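The long life of a kitchen worktop

Fulvio Caputo keeps his offcuts in a shed behind the yard at Prultcombe, stood on edge in wooden racks like records in a shop. There are more than 300 of them. Most are granite, a few are marble, and one is a piece of green slate that came out of a school laboratory before he was born. He has never measured them all. When a customer wants a hearth or a shelf he walks down the row with a tape until something fits.

Caputo's firm, Bianchini, has cut stone for kitchens for 40 years, the last 12 of them under him. In that time the trade has changed less than the fashions. People wanted black granite, then white quartz, and now they want something with a pattern in it again. The saws are better and the dust is kept down with water, but a slab still has to be carried into a house by people who know how to carry it.

"The stone is the easy part," he says. "The house is the hard part. No wall in this county is straight."

A fitter called Samuele Fontana goes out first to make the template. He used to do it with strips of thin board and a glue gun, and he still does in old cottages where the corners are odd. The strips are laid along the tops of the cabinets, stuck together, marked up and driven back to the yard. A kitchen takes him a morning. If the cabinets are not level he says so and leaves, and comes back when they are.

The joins cause the most arguments. A full slab is heavy and will only go round so many bends in a hallway, so any counter that turns a corner will probably be made in two pieces. Customers see the showroom, where everything is short and straight, and are surprised to find a line running across their own kitchen. Fontana draws the line on the template in red pencil and asks them to sign beside it.

Where the join goes is partly a matter of strength and partly of taste. It should not sit over a dishwasher if that can be helped, and it should stay well away from the sink cut-out. With a plain stone it can be coloured to match and will hardly show. With a veined one the two sides seldom meet as the customer hopes, unless a second slab from the same block can be found. 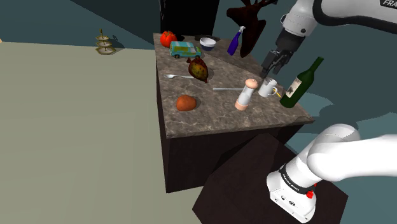

Brown and grey veining on a marble-patterned top, with a dark brown base.

Demetrius Gallagher had his kitchen done at Trostenero, a terrace on the hill above the river, in November. He chose marble against advice. Marble marks. Lemon juice takes the shine off it, and so do vinegar and some cleaning sprays. Caputo told him all this and gave him a sample to spoil at home. Gallagher left half a lemon on it overnight, looked at the ring in the morning and ordered the marble anyway.

"My grandmother had a marble slab for pastry," he says. "It was covered in marks. I didn't think of it as damaged."

He wipes it with warm water and a little washing-up liquid. Twice a year he puts on a sealer, leaves it for the time given on the tin and buffs off what has not gone in. Sealer slows down oil and wine but does nothing against acid, a point Caputo makes to every customer and expects to make again on the telephone.

Gholamreza Akbari does repairs for the yard and for several others. Chips along the front edge are most of his work, usually where a heavy pan has caught it. He fills them with tinted resin, scrapes it flush with a razor blade and polishes the spot by hand. A small chip costs £185, most of it for the visit, and he will do a second one while he is there for nothing.

Cracks are another matter. Akbari can close one and make it hard to see, but he wants to know what has moved underneath before he starts. Often it is a cabinet foot that has sunk into a soft floor. He carries a spirit level and a torch, and spends more time lying on the floor than standing at the counter.

Old tops do come back. Nilton Restrepo, who runs the Bellico salvage yard on the coast road, takes them in if they have been lifted out whole. He sells them on for utility rooms, garden tables and potting benches. The sink hole puts buyers off, so he has the ends cut away and sells those separately. The middle goes for hardcore.

Caputo buys an end from him now and then, when a customer needs a patch in a stone that is no longer quarried. It goes in the rack with the others.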